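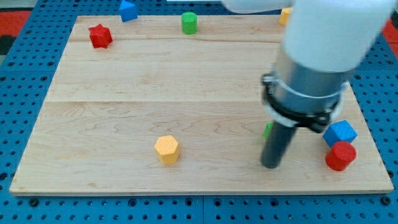
Shapes from the Drellamora starter set on a maple board.

Drellamora launches its new set of chunky sorting shapes

Sunday, October 29, 2023

Well, they're finally ready! I'm Nisreen Harb, I run Drellamora from a small workshop in Stesholm, and I've been boring my friends with these blocks since June, so it's a treat to be boring the press with them instead.

The starter set goes on sale this week with 20 pieces in red, blue, green and yellow. There are cubes and cylinders, of course, but I wanted a few shapes that make a child stop and turn them over, so we've got a yellow hexagon, a blue triangle and a five-pointed red star (my favourite, and the one that took longest to get right).

We tried the set with 70 families before settling on the final shapes. Teresa Gilmartin, who childminds in the next street, had them the longest.

"The star always goes missing first," she told me. "It's usually in somebody's pocket. Mine like lining everything up along the edge of the board, then knocking it all off again, and that's a whole wet afternoon gone."

The maple board is sold separately, and I do think it's worth having if your floor is carpeted like mine – a tall cylinder on a rug is a sorry business. You can stand things on it, sort by colour, or make up a little town and leave it there overnight.

We're giving 100 sets to playgroups before Christmas. If you run one, drop me a line with your address and the ages of your children, and Lucinda Okafor in our office will write back to you. She's also looking after samples for reviewers, so please tell her whether you'd like the board too.

A bigger box with 81 pieces follows next year. I've seen the list and there are an awful lot of triangles!

Share this (20)
0 comments
Search news releases... Go
Contact: Lucinda Okafor, Drellamora press desk | © 2023 Drellamora | Back to top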